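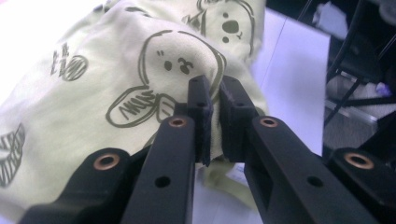

Plier les tee-shirts : ce qui change à partir de juillet

1er juillet 2019, par la rédaction de la Lettre de Fuvport

Depuis l'ouverture de la table de tri en mars, 560 pièces sont passées par l'atelier textile de Fuvport. Les chemises et les pantalons ne posent pas de difficulté. Les tee-shirts en coton fin, oui : ils arrivent en boule au fond des sacs, et une fois étalés ils gardent tous leurs plis.

La méthode suivie jusqu'ici consistait à poser le vêtement à plat, manches rabattues, puis à le plier en trois. Elle convient aux tissus épais. Sur un coton souple, le bas glisse et le col se déforme. Nous passons donc au pliage en deux temps, déjà en usage à la boutique de Flamham.

On commence par retrouver les coutures d'épaule. On pince le tissu à cet endroit, on soulève, on laisse retomber, puis on repose le tout face contre la table. Les deux côtés se rabattent vers le milieu et le bas remonte jusqu'au col. La pile ne doit pas dépasser 21 pièces, faute de quoi celles du dessous se marquent.

Pour les tee-shirts imprimés, le motif reste visible sur le dessus. Les clients de la boutique cherchent d'abord un dessin ou une couleur, et déplient tout quand ils ne trouvent pas.

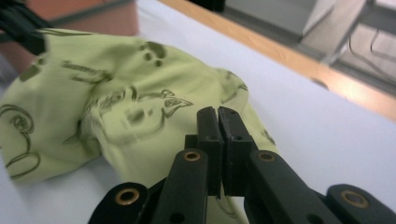
Une lectrice de Flamham nous écrit qu'elle plie les siens motif à l'intérieur depuis des années, parce que l'encre frotte moins et craquelle moins vite. Elle demande si l'on ne pourrait pas glisser une étiquette dans le col pour indiquer le dessin. La remarque est juste pour un rangement à la maison. En rayon, les étiquettes tombent et il faut les refaire chaque semaine. Nous gardons le motif dehors.

Les tailles enfant restent dans les bacs Brarkier, à la verticale, neuf par rangée. Les pièces tachées ou trouées ne se plient pas et vont directement au sac chiffons. La table est ouverte le mardi et le jeudi à partir de 14 heures, salle 31, entrée par la cour.

À lire aussi
Bacs Brarkier : les nouvelles dimensions
Que faire des chaussettes seules
Le rayon Tsai change de place
Boutique de Flamham : horaires d'été
Retirer une étiquette collée sans abîmer le tissu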